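Zido Forum > Two-arm cells > House rules

Do you clear the table between tasks?

benchmoss
Our rule sheet at Merkurberg is up to 37 items and I'm told it wants pruning. First on the block is rule 4, "only what the task needs goes on the table." Two arms, lots of kitchenware, you know the life. 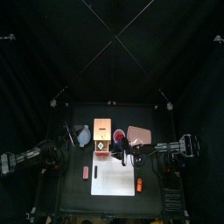
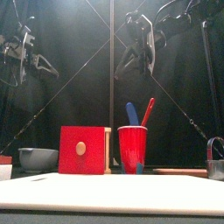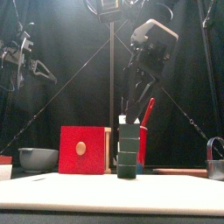
I say props stay out, as long as each one is on the setup sheet. Tudose style, more or less. Am I about to get yelled at?

lowgain
Yes. Every extra cup is one more thing to hit. We ran 300 cycles at Lultton with a cleared table and the most exciting event was lunch.

benchmoss
And then you put one mug back and it all fell over?

lowgain
It was a large mug.

pinchpoint_p
I'm with benchmoss on clutter but I'd want a park rule for the idle arm. If one's working, the other goes home and stays there. Hovering open over the props is how you lose a bowl.

torque_wench
Disagree. Parking adds a move, and moves are where our crashes come from. Slow both arms to 50 percent near anything tall and leave it.

pinchpoint_p
50 percent of what? Your sheet never says.

torque_wench
Rule 12. Second page. Under the coffee stain.

benchmoss
OK, rule 4 goes, setup sheet stays, park rule goes to a vote. 36 items plus an argument.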